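Zwischenbericht an die Förderstelle
Projekt Clellora - Zerlegung und Wiederverwendung gebrauchter Arbeitsplatzrechner
Berichtszeitraum: zweites Halbjahr, Stand Januar

1. Vorbemerkung

Im letzten Bericht hatten wir angekündigt, dass der nächste kürzer ausfällt. Das hat nicht geklappt. Dafür enthält er weniger Absichten und mehr Schrauben, was im Sinne der Förderrichtlinie sein dürfte.

Zur Erinnerung für alle, die den Antrag nicht neben dem Bett liegen haben: Clellora nimmt ausgemusterte Bürorechner an, zerlegt sie bis auf Baugruppenebene, prüft, was noch taugt, und gibt die Teile entweder in den Wiederaufbau oder getrennt nach Fraktionen in die Verwertung. Gefördert werden die Werkstatt, die Prüfplätze und die Dokumentation. Nicht gefördert wird der Kaffee, wie uns auf Nachfrage schriftlich bestätigt wurde.

2. Annahme und Bestand

Im Berichtszeitraum wurden 936 Geräte angenommen. Geplant waren weniger. Der Überschuss geht fast vollständig auf die Auflösung des Standorts Umbridge zurück, dessen Verwaltung uns ursprünglich "ein paar Paletten" in Aussicht gestellt hatte. Der Begriff "ein paar" wird seither in unseren Annahmevereinbarungen nicht mehr verwendet.

Der Zustand der Umbridge-Geräte ist gemischt. Äußerlich sind die meisten ordentlich, innen findet sich der Staub mehrerer Bürogenerationen. Bei 52 Rechnern fehlte bereits bei Anlieferung der Prozessor, zum Teil auch der Arbeitsspeicher. Die Begleitpapiere wiesen diese Geräte als vollständig aus. Wir haben das mit der abgebenden Stelle besprochen, die sehr überrascht war, und führen sie nun in einer eigenen Kategorie, die intern "vollständig (Umbridge)" heißt und in der beigefügten Tabelle sachlicher benannt ist.

Für die Lagerung wurde der hintere Flur mitgenutzt. Der Brandschutz hat das bei der Begehung bemerkt. Der Flur ist inzwischen wieder ein Flur, die Geräte stehen in einem angemieteten Nebenraum. Die Miete dafür ist im Finanzteil unter "Sonstiges" ausgewiesen, eine Umwidmung haben wir beantragt.

3. Zerlegung

Der Arbeitsablauf aus dem Antrag sah sieben Schritte vor und eine Reihenfolge, die am Schreibtisch sehr einleuchtend wirkte. In der Praxis wurde sie nach kurzer Zeit umgestellt. Maßgeblich war das Netzteil: Solange es im Gehäuse sitzt, hängen seine Leitungen über allem anderen, und wer zuerst an die Hauptplatine geht, arbeitet die meiste Zeit als Kabelhalter. Jetzt gilt:

Gerät auf die Seite legen, Seitenteil abnehmen, Sichtprüfung und Foto.
Steckverbindungen lösen, Leitungen aus dem Gehäuse führen.
Netzteil ausbauen und getrennt ablegen.
Optisches Laufwerk und Festplatten entnehmen, Datenträger sofort in den verschließbaren Behälter.
Erweiterungskarten und Speicher ziehen.
Hauptplatine lösen.
Leeres Gehäuse in die Metallfraktion.

Das sind immer noch sieben Schritte, so dass der Antrag in diesem Punkt formal erfüllt ist.

Viel Zeit sparen die Gehäuse, bei denen Laufwerke und Träger ohne Werkzeug herauskommen. Die Hersteller haben die zugehörigen Riegel und Griffe teilweise farbig ausgeführt, und man findet sie auch am späten Nachmittag noch. Am anderen Ende der Skala stehen Geräte der Baureihe Zatico, bei denen eine einzelne Schraube unter einem Garantiesiegel, hinter einer Blende und in einem Winkel sitzt, für den menschliche Handgelenke nicht vorgesehen sind. Wir haben für diese Baureihe einen verlängerten Schraubendreher beschafft (Beleg 3) und seine Anschaffung bisher in keiner Sitzung verteidigen müssen.

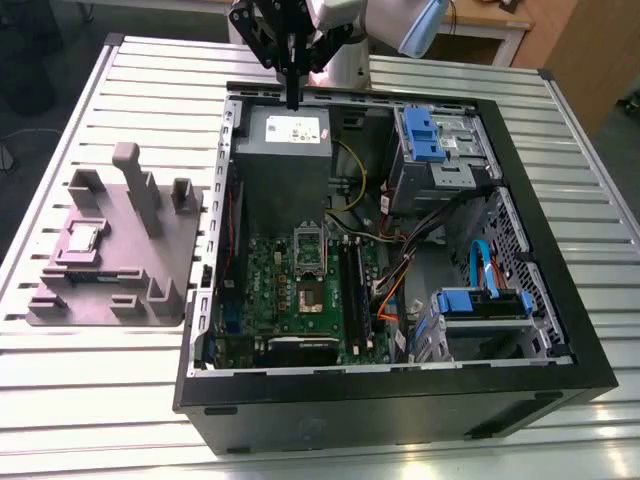
Abb. 1: Geöffneter Tower mit DELL-Hauptplatine, das Netzteil noch eingebaut. Der Prozessorsockel ist leer. Links auf dem Tisch eine 3D-gedruckte Halterung.

Die Lattentische aus Aluminium haben sich bewährt. Kleinteile, die herunterfallen, fallen allerdings zuverlässig durch die Zwischenräume, weshalb darunter nun flache Wannen stehen. Deren Inhalt wird zum Monatsende gesiebt. Die Ausbeute besteht überwiegend aus Gehäuseschrauben, gelegentlich aus Steckbrücken und in einem Fall aus dem Schlüssel zum Lagerraum, den wir zu diesem Zeitpunkt bereits ersetzt hatten.

Gedruckte Halterungen und Ablagen fertigen wir weiterhin im eigenen Haus. Der Vorrat an Filament stammt aus einer Restpostenbestellung, bei der die Farbe nicht wählbar war. Auf gestalterische Rückmeldungen wird daher bis zum Verbrauch der Rollen verzichtet.

4. Prüfung und Wiederverwendung

Netzteile werden unter Last geprüft, Speicherriegel laufen über Nacht durch einen Test, Platinen werden mit einem bekannten Prozessor in Betrieb genommen, sofern der Sockel unbeschädigt ist. Verbogene Kontakte sind hier der häufigste Ausschlussgrund. Bei den Geräten, aus denen vor der Anlieferung schon jemand den Prozessor geholt hat, liegt der Anteil spürbar höher. Offenbar geschah das in Eile.

Die Datenträger bleiben ein eigener Strang. Sie werden gelöscht, das Löschprotokoll wird abgelegt, und erst danach dürfen sie das Regal wechseln. Was sich nicht löschen lässt, wird mechanisch zerstört. Das ist die einzige Tätigkeit im Projekt, für die sich regelmäßig mehr Personen melden, als benötigt werden.

Für den Wiederaufbau ist seit dem Herbst die Werkstatt Lâm unser Partner. Sie übernimmt geprüfte Teile, baut daraus einfache Rechner auf und gibt diese an Lernräume und Beratungsstellen weiter. Die Zusammenarbeit läuft gut. Reibung gab es bei der Beschriftung: Wir kennzeichnen geprüfte Teile mit einem grünen Punkt, Lâm verwendete den grünen Punkt für "noch zu prüfen". Die erste gemeinsame Lieferung wurde dadurch doppelt geprüft und ist nun vermutlich der bestgeprüfte Posten Gebrauchthardware im gesamten Fördergebiet. Seitdem schreiben wir das Wort "geprüft" aus.

5. Abweichungen vom Arbeitsplan

Verzögert hat sich die Teiledatenbank. Vorgesehen war eine Erfassung per Barcode direkt am Tisch. Die Etiketten auf den Baugruppen tragen jedoch je nach Hersteller mehrere Codes, und der Scanner entschied sich gern für den, der keinem Menschen etwas nützt. Übergangsweise wird die Teilenummer von Hand eingetragen. Das ist langsam, führt aber zu deutlich weniger Netzteilen, die im Bestand als Speicherriegel stehen.

Ebenfalls verschoben ist der zweite Schulungsblock. Der erste war gut besucht, fand aber im Werkstattraum statt, so dass währenddessen nicht gearbeitet werden konnte. Der nächste Block zieht in den Besprechungsraum um. Dort gibt es 2 Steckdosen, eine davon funktioniert. Die Hausverwaltung ist informiert.

Vorgezogen wurde hingegen die Trennung der Kabel nach Leitungstyp. Sie war erst für das kommende Jahr geplant, ergab sich aber aus der schieren Höhe des Kabelhaufens.

6. Mittelverwendung

Die Ausgaben liegen insgesamt im Rahmen. Bei Werkzeug und Verbrauchsmaterial wurde der Ansatz überschritten, bei Reisekosten deutlich unterschritten, da die Geräte zu uns kommen und wir kaum Anlass haben, irgendwohin zu fahren. Wir bitten um Zustimmung zur Verschiebung zwischen diesen beiden Positionen. Einzelheiten stehen in der Anlage, Blatt 2. Blatt 1 ist die Legende zu Blatt 2.

7. Ausblick auf das nächste Halbjahr

Die restlichen Umbridge-Geräte sollen bis zum Frühjahr zerlegt sein. Danach steht der angemietete Nebenraum wieder zur Disposition. Mit Lâm ist eine feste Liefermenge pro Monat vereinbart, die wir vorsichtig angesetzt haben. Für die Zatico-Baureihe entsteht eine bebilderte Anleitung, die wir auch anderen Werkstätten überlassen wollen; der Teil über die besagte Schraube nimmt darin derzeit 3 Seiten ein.

Offen ist die Frage der Gehäuse. Sie lassen sich als Metall abgeben, nehmen bis zur Abholung aber mehr Platz weg als alles Übrige zusammen. Ein Angebot für einen größeren Container liegt vor, ein Stellplatz dafür noch nicht. Wir melden uns dazu mit einem gesonderten Schreiben.

Anlagen: Finanzübersicht (2 Blatt), Bestandsliste, Muster Löschprotokoll, Antrag auf Umwidmung Lagerkosten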